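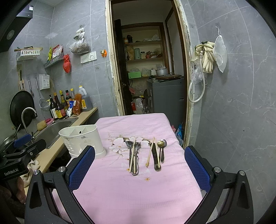

How long does the filter cartridge last before it has to be replaced?
A Stimen cartridge is rated for 800 gallons or six months of use, whichever comes first.

4.2 Replacing the cartridge

These steps apply to Drovier under-sink units with a serial number of 2,107 or higher. For earlier units, see section 4.5.

CAUTION: Do not connect the unit to a hot water line. Maximum water temperature is 100 °F.

1. Close the cold water shutoff valve under the sink.
2. Open the filter faucet and leave it open until the flow stops.
3. Place a shallow pan under the housing. The housing holds about 16 ounces of water.
4. Turn the housing counterclockwise with the supplied wrench and lower it straight down.
5. Remove the old cartridge. Discard it with household trash.
6. Wash the inside of the housing with mild dish soap and rinse.
7. Check the O-ring for nicks or flat spots. Replace if damaged.
8. Apply a thin film of silicone grease to the O-ring and seat it in its groove.
9. Insert the new cartridge with the arrow pointing up.
10. Thread the housing on by hand until it stops, then tighten a quarter turn with the wrench.

CAUTION: Overtightening can crack the housing.

11. Open the shutoff valve slowly. Check for leaks at the housing and both fittings.
12. Run the faucet for five minutes and discard the water.
13. Hold the RESET button until the light turns green.

Note: Cloudy water is caused by trapped air and should clear within 48 hours.

Note: If the light stays red after a reset, replace the battery (section 4.3).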